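4.2 Where the coffee gets made, and why it matters for talk

I want to slow down a little in this section, because the kitchen material turned out to be the part of the study I cared about most (and the part I had planned for least). When we set up the diary scheme at Edden, I was after meetings. Meetings are easy! They have a start, an end and a list of people who came. What people wrote down, though, was small talk at the counter, over and over, and by the end of the collection period we had 3000 diary entries, of which 835 mentioned a kitchen, a kettle, a mug or somebody waiting for one of those.

I coded those 835 entries by hand, twice, with a gap between the two passes so that I couldn't remember my own choices. The code book has 13 categories. I started out with far more and kept folding them together, mostly because I could never decide whether complaining about the milk was "shared supplies" or "mild grievance." It is now both, under one heading, and I sleep better.

The clearest pattern has to do with standing. People who sat down in the kitchen area wrote short entries, and people who stayed on their feet wrote long ones. I had expected the opposite. A seat looks like an invitation to stay, but in the diaries it reads more like a claim: once you sit, others assume you are busy with your lunch or your phone, and they leave you to it. Somebody leaning on the counter with nothing much in their hands is fair game. One entry from the Zindura site puts it this way: "I only went in to rinse a spoon and came out knowing about the whole reorganization."

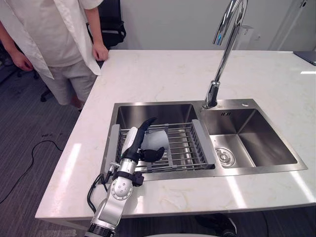
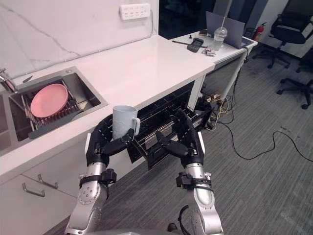

Figure 5. Two views of a kitchen counter.

Working Papers in Everyday Talk, no. 13, p. 5

Counters also give people something to do with their hands, and I think this is badly underrated in the writing on office design. Sonine, which has the smallest kitchen of the three sites, also has the longest entries. There is hardly room for two people to pass, so they stop and wait, and while they wait they talk. Zindura has a far bigger room with a long table down the middle, and its entries are full of phrases like "said hi" and "nodded." I don't want to push this too hard (three sites is three sites, and the teams differ in plenty of other ways), but the contrast held up on both coding passes.

Mugs deserve their own paragraph. A mug is a kind of timer. The person holding a full one can leave at any moment without being rude, and the person still waiting to fill theirs can't, so the two of them are in the same chat on very different terms. Our diary writers knew this perfectly well. Several described filling a mug only halfway so they would have a reason to come back, and one described the reverse, carrying an empty mug around all afternoon as a way out of other people's offices.

The time of day mattered less than I had guessed. Thursday stood out at Edden, where the entries got longer and noticeably gossipier, but I found nothing like it at the other two sites and I have no good story for it. It may simply be when the weekly report is due and everyone is hiding.

Jireš, the tagging tool we used for the first pass, handled most of this well, although it treats every mention of "cup" as a drinking vessel, including the soccer kind. I went back and fixed those by hand. The corrected tags are the ones used in the next section, where I look at who starts a conversation and who gets to end it.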